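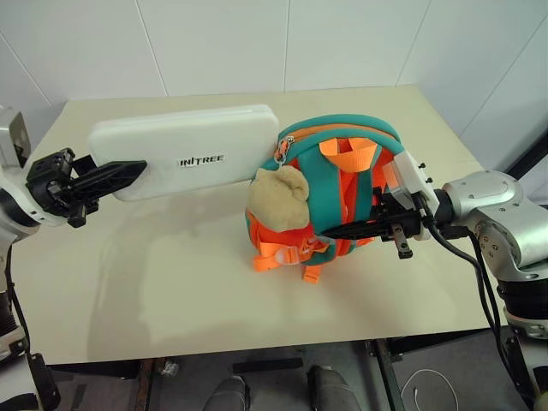

Backpack and white pad on the table.

Filed under: Quilting > Mill and Shop Visits

Visit report: Bonduven batting mill, October open day

Bonduven opens its batting line to guild members one morning a year. Our group was let in at 9:15 through the shipping door and split into two parties. I went with the cotton party, led by line supervisor Nour Mansour. Daiane Batista took notes with the wool party and has let me use them.

The mill makes needle-punched and bonded batting in widths up to 120 inches. Bales are opened, blended and carded into a thin web, and the web is cross-lapped until it reaches the target weight. For the standard cotton, that is 18 layers. The lapped web then goes through the needle loom, where barbed needles push fibers down through the stack and lock it together. No scrim is used on this grade, so the maximum quilting distance printed on the bag is 4 inches. The scrim version is rated at 8.

Mansour passed around samples taken before and after needling. The unneedled piece pulled apart with almost no effort. The finished piece stretched more across the width than along the length -- worth knowing if you hang quilts, as the lengthwise direction should run top to bottom.

Needle boards are changed on a schedule, and the one on the bench was marked 971. Bent or broken needles are caught by a metal detector at the slitter. Any roll that trips it is cut back 6 yards on each side of the signal.

Shrinkage testing is done in a small room off the main floor. Phong Bạch runs it. He quilts a marked square between two layers of plain muslin, washes it warm, tumbles it dry and measures again. Current cotton stock is coming in at 3 percent. Bonded polyester shows no change he can measure. He suggested soaking cotton batting flat in a tub if a smoother finish is wanted, and never agitating it.

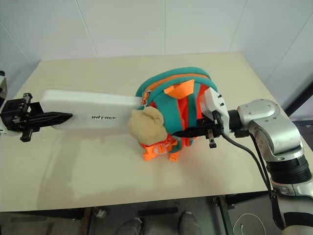
Small child's backpack, with the end of the pad against it.

The wool party saw scouring records and the resin bonding oven, which was shut down for cleaning. Per Daiane's notes, the wool is bonded on both faces to limit bearding. Dark fabrics were discussed. The mill's advice is a black batting or a tighter weave on top, and a new 80/12 needle.

The seconds shop sells roll ends by weight. I bought two crib-size pieces of cotton and one of wool. Edges are uneven, so allow a few inches when measuring. They also stock Skudetti thread in 50 weight, in neutrals only. Aparecida Dantas asked about fusible batting and was told it is not made on this site.

Practical points: closed shoes are required, hair must be tied back, and the floor is loud enough that questions are better held for the test room. The tour took around 90 minutes. Parking is on the north side, and the shop takes cards.

Page last updated: October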